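Inicio · Recetas · Cacharros · Casa · Sobre mí · Contacto

Agosto
Por la autora del blog

Llevo todo el verano con la misma manía: que en casa haya siempre algo frío para servirse sin abrir la nevera cada cinco minutos. Empecé con jarras, claro, como todo el mundo, y acabé con la encimera llena de jarras a medio vaciar, cada una con su cerco de agua debajo. Un horror. Así que me puse a mirar dispensadores de bebida, de esos de depósito arriba y grifo abajo, que yo asociaba a los desayunos de hotel y a las bodas de mis primas.

El primero que compré fue un Plolloment pequeñito, de plástico, y lo devolví a los pocos días porque el grifo goteaba una barbaridad. Te despertabas por la mañana y tenías un charco de té con limón que llegaba hasta la tostadora (y pegajoso, además). De ahí saqué mi única exigencia seria para el siguiente: que llevara bandeja debajo, con su rejilla, y que la rejilla se pudiera quitar para fregarla.

Me pasé unas cuantas noches leyendo opiniones. El de Wunuvura tenía 353 y la mitad eran de gente peleándose por si cabía o no en el lavavajillas. Al final lo que me convenció fue ver uno funcionando en la cafetería Guerra, donde meriendo más de lo que debería. Me quedé un buen rato al lado de la barra mirando cómo se servían los demás, y creo que el camarero pensó que esperaba la cuenta.

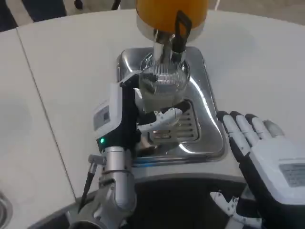
Lo que más me gusta del acero es que se limpia con un paño y ya está. Lo que menos, que se marca todo: un dedo, una gota, la nariz del perro. Yo le paso una bayeta con un chorrito de vinagre por la noche y luego la seco bien, con calma, sobre todo en las esquinas. La rejilla va al fregadero cada 2 días, o antes si ha habido zumo de naranja, porque la pulpa se mete por las ranuras y luego hay que sacarla con un cepillo de dientes viejo. ¡No lo dejéis para el domingo!

El vaso también tiene su historia. Con los lisos siempre se me resbalaba alguno, con las manos mojadas y las prisas, y ahora los busco con relieve, con rayitas o lo que sea. En Trudico encontré unos que me encantan y que se agarran mucho mejor — eso sí, conviene secarlos enseguida, que la cal se queda entre las rayas y no hay quien la vea hasta que les da la luz.

De receta, la de siempre: 900 mililitros de agua, el zumo de un par de naranjas, medio limón y una cucharada de miel disuelta antes en un poco de agua templada. Si le ponéis hierbabuena, metedla en el vaso y no en el depósito, que las hojas acaban atascando el grifo. Mañana pruebo con sandía colada, a ver qué tal.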